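Sorting out a pile of pencil cases and small containers

Pencil cases, a tray and a bin, ready for sorting 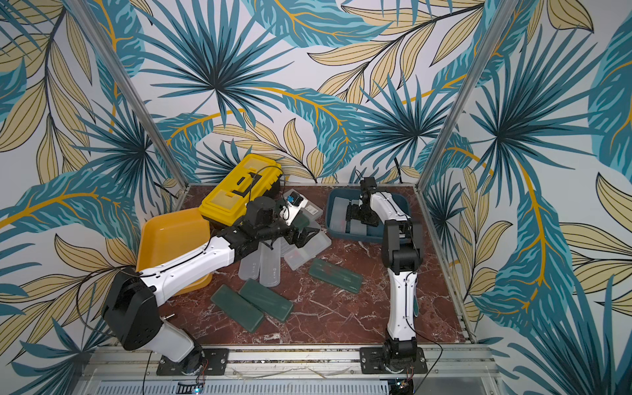

A yellow toolbox, an orange-yellow tray, translucent cases and a dark blue bin on the floor.

Set aside 20 minutes. You will need a clear patch of floor, a damp cloth, a marker and some masking tape.

1. Bring every case and container to one spot. Check school bags and the car as well.

2. Open each one and tip the contents into a shallow tray. Dead pens and pencil stubs under 5 cm go straight in the bin.

3. Wipe out the empties. Pencil shavings and graphite come off plastic with warm water and a drop of dish soap. Leave lids off until everything is dry.

4. Group by size. Flat cases together, deep tubs together, anything with a latch on its own.

5. Decide what each group is for. See-through cases suit things you look for often, like coloured pencils and erasers. A toolbox is better for scissors, staplers and glue, particularly if there are little kids about.

6. Stand the slim cases upright in a deep bin, zips or lids facing up. Don't stack them flat or the bottom one never gets used.

7. Label the short end with tape.

Spare cases in good condition can go to a school or op shop. Ours usually go in April, after the first term.

Primo Parisi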